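Chapter 8
Sorting, Grouping, and the Stuff Left Over

I learned most of what I know about sets from cleaning up after children. 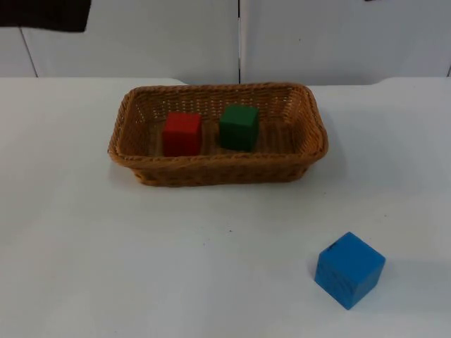
For years I taught a mixed class of five- and six-year-olds at the Danmont school, and every afternoon ended the same way, with me on my knees saying "blocks in the basket, please" to a room full of kids who had suddenly gone deaf. It took me far too long to notice that I was giving a math lesson. Every block in that room was either in the basket or it wasn't (there's no third place for a block to be, though my students certainly looked for one), and that's really all a set is. Something belongs or it doesn't.

So let's start small. Say you have three cubes, one red, one green, and one blue. The red and the green are in a wicker basket and the blue is out on the table. I can call the basket set B and write

B = {red, green}

and I haven't said a thing about where in the basket the cubes are. You could push them into a corner or stack them up and B would be the same set. Students fight me on this one every year! They want the order to matter, and they'll tell you {green, red} is a different answer. It's the same answer. Write it whichever way you like.

Now, what about the blue one? It's not in B, but it's still part of our little world of cubes, so we need a name for everything we're talking about. We call that the universal set, U, and here

U = {red, green, blue}

The blue cube sits in U and outside B, which makes it the complement of B. I used to call it "the leftovers" and I still do when I'm tired.

We'll work with three cubes through Section 8.2, and then things get bigger. The Pillai inventory problem at the end of the chapter has 216 items in it and you will not want to draw them all. Please do draw the small ones, though, with a pencil, even if you feel silly doing it.

Before you go on, grab a bowl or a box and a few things from your desk. Put some in and leave some out. Then write down U, your set, and its complement, and keep the page handy for Exercise 23.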